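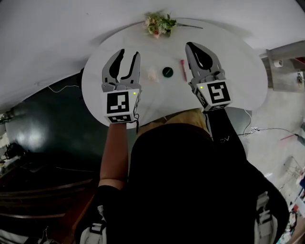 Prusow adds fire-rated cabinet to home safe range

Prusow has added a new model to its range of home safes, aimed at households that want to keep papers and small valuables in one place. The cabinet is called the Fekar and goes on sale in May through the company's own shops and a number of independent locksmiths.

The Fekar stands 750 mm high and weighs 82 kg empty. It has a single door with three locking bolts on the opening side and a fixed bar on the hinge side, so the door stays in place if the hinges are cut. Buyers can choose between a key lock and an electronic keypad. Both versions cost the same.

Prusow says the lining is designed to protect paper documents for 60 minutes in a house fire. It does not cover memory sticks, hard drives or old photographic negatives, which are damaged at much lower temperatures than paper. Customers who want to store those are advised to buy a separate data box, and the middle shelf has been spaced to take one.

The new model replaces the Tetum, which has been on sale for 10 years. The Tetum had a thinner door and only two bolts, and its keypad batteries could be changed only with the door open. On the Fekar the batteries sit behind a small cover on the outside, so a flat battery should no longer mean calling out a locksmith. Existing Tetum owners will still be able to order spare keys and keypads, and Prusow has said it will keep parts in stock for the time being.

A first batch of 2082 cabinets has been made. Each has four holes in the base and two in the back, and comes with bolts for concrete and brick. Fixings for timber floors are sold separately. The company recommends bolting the cabinet down even at its full weight — two people with a sack truck can move it — and points out that many home insurers ask for this before they will cover the contents. Anyone buying a safe for insurance reasons should check the policy wording first, as the cash and jewellery limits differ from one insurer to another.

Delivery to a ground-floor room is included in the price. Upstairs delivery is charged by the flight and depends on a short survey of the staircase. Fitting can be booked at the same time and is being handled by Sisay, a locksmith firm with 19 branches, which already fits Prusow's larger gun cabinets. Sisay will also take away an old safe for a fee, provided it has been emptied and left unlocked.

The Fekar comes in dark grey only. A taller version with an extra shelf and a lockable inner drawer is planned, but no price has been set. Shops have been told to expect display models before the end of April, and orders placed before then will be sent out in the order they are received.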